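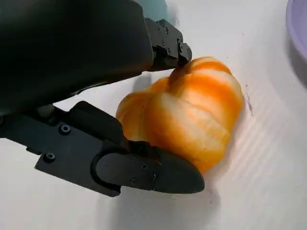 The stuffed pumpkins are back at the Kakosville library sale, and I am way too happy about it! I stopped by the community room on my lunch break meaning to stay 15 minutes (ha) and left an hour later with a full tote bag. The orange-and-white ones are my favorites, soft enough that the sides give when you pinch them, and they look great on a pale shelf or a white tablecloth where the color can do all the work. I already have two on the mantel and my sister is getting one whether she wants it or not.

Sang-wook Son, who runs the sewing circle over on Prallholm Street, told me they finished 255 pumpkins this year. That beats last year's pile by a mile. They started cutting fabric back in January, when the last thing on anybody's mind was fall decorating, and the final batch got stuffed just in time for October 2018. Each one is $5, same as before, and the money goes toward new chairs for the children's room. The goal is $1,000 and they were already more than halfway there when I asked.

A few things to know if you're going. It's cash or check only, the side door by the parking lot is the one that's open, and the big ones go fast. Leitão Bakery is sending over cinnamon rolls for the last afternoon, so I'll be back for that. If you have leftover fleece or clean stuffing at home, drop it in the bin at the front desk. Sang-wook says green felt is what they're shortest on, for next year's stems and leaves.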